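4.2 Forgotten items and the problem of the last sock

The diaries had left us with an awkward finding. Participants were asked to record every step of a wash, and they recorded the loading in loving detail: what went in, what was held back for another day, which pillowcase was discovered to contain a duvet cover. The unloading got a line. Often the line was "emptied it." Of the 82 households that returned a usable diary, most treated the end of the cycle as the moment at which laundry stopped being interesting, and wrote accordingly.

The home visits tell a different story about that line. Emptying a front-loading machine is a short job with a surprisingly long tail. The first armful comes out easily and takes most of the load with it. The second is smaller and involves some bending. After that the person is dealing with whatever remains, and what remains is usually a single item lying low in the drum, of a size that makes it easy to overlook and annoying to discover three days later. We call this item the residual. Several participants had their own names for it, and we have kept ours for reasons of publishability.

Residuals in our visits were of two sorts. The flat residual is pressed against the wall of the drum by the spin and stays there after everything else has fallen away. Socks, handkerchiefs and thin T-shirts do this well. The slumped residual has dropped to the bottom and lies in a heap. It is easier to see and, curiously, no less often left behind, for the simple reason that people stop looking once their arms are full. One participant in the Josano group walked past an open machine with a slumped residual in it on five separate trips between the bathroom and the drying rack, and then asked us whether we had seen her other towel. We had, but the protocol did not allow us to say so.

Color matters more than we had allowed for. Our coding sheet, drawn up in November from the pilot visits, asked only whether the item was "light" or "dark." It did not ask what the inside of the drum looked like, and this was a mistake we would be glad to blame on someone else. A pale item shows up reasonably well against dark rubber and less well against bright perforated steel, where the holes and the highlights do a fair imitation of wrinkled cloth. Figure 5 gives the general arrangement in one of the black machines, with a piece of beige and tan laundry resting low in the drum.
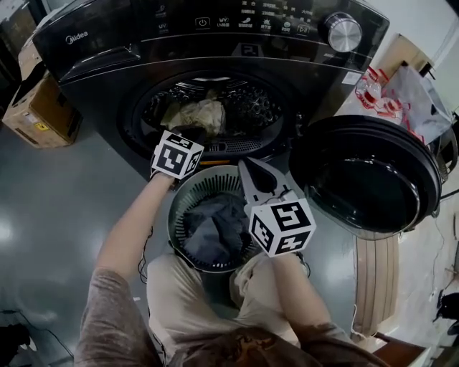

Figure 5. Slumped residual near the bottom of the drum, door fully open to the right. Midea front-loader.

The door deserves a paragraph of its own, having been the subject of more complaint than any other part. On a front-loader it is thick, it is round, and when open it takes up the floor space where one would otherwise put the basket. Households solved this in different ways. Some placed the basket on the far side of the door and passed each armful over or around it. Some placed it directly under the opening and then stood in it. A small and stubborn minority used no basket and carried everything against the chest, which they described as quicker. It was quicker, up to the point where the dropped items were collected. We had intended to time both methods with and without the collecting, but participants who dropped things tended to deny that the timed portion had begun.

Which way the door swings is fixed when the machine is made, and the room is fixed when the building is, and the two parties do not appear to have spoken. In the Cirnerent apartments the machine generally stood in a corner, so that a door opening to the right left only the left side free for the person. Right-handed participants there reached in with the left hand, steadied themselves with the right, and reported no difficulty whatever while leaving more residuals than the rest of the sample. We do not want to make too much of this. The groups were small and the corner kitchens were also the darkest, and anyone who has tried to find a navy sock in a badly lit machine will have some sympathy.

The lower lip of the opening is the second place where things are lost. The rubber gasket folds back on itself, and the fold is exactly the right width for an infant's sock, a coin, or a hair tie. Participants knew this. When asked where a missing item might be, nearly 82 percent named the gasket before they named the drum. Knowing it had little effect on behavior. Running a finger around the fold was something people did when an item was already missed, and almost never as a matter of routine, although 2 participants did it for our benefit and looked at us while doing so.

We asked what would help. The suggestions fell into the practical and the vindictive. Among the practical ones, a light in the drum was the most popular, followed by raising the machine off the floor. Two households had already done the second with a plinth of their own construction. Both reported that bending was reduced and that the machine now walked. The vindictive suggestions mostly concerned other members of the household and are not reproduced.

Our own proposal is duller. In the follow-up phase, described more fully in Section 5, participants from the Roltik building were asked to give the empty drum a half turn by hand before closing the door. A flat residual on the upper wall will usually come into view or fall off when this is done. A slumped one rolls over and makes itself known. The turn takes about as long as it takes to read this sentence, and compliance in the first week was excellent. By the third week it had dropped to the level of flossing. Those who kept it up were the same people who had left few residuals to begin with, a result we found discouraging and probably should have predicted.

A word on what we did not measure. We have no account of what happened to items that stayed in the drum and went through a second cycle with the next load, beyond the remarks participants volunteered, and these were colored by outcome. A white dishcloth that goes around again with other whites leaves no trace in anyone's memory. A red one is remembered for years. Pavlović-type recall diaries, in which the participant writes up the previous day each morning, would catch the red dishcloths and miss the rest, and ours did the same. We also excluded top-loaders, where the residual lies at the bottom of a well and the shorter members of the household fetch it out with tongs. That seemed to us a separate paper.

What can be said from the visits is limited but fairly steady across groups. People end the task when the basket looks complete, and the drum is consulted only if something fails to match. Coding for the 3 visits still outstanding was closed on 27th July, and the totals in the next section include them.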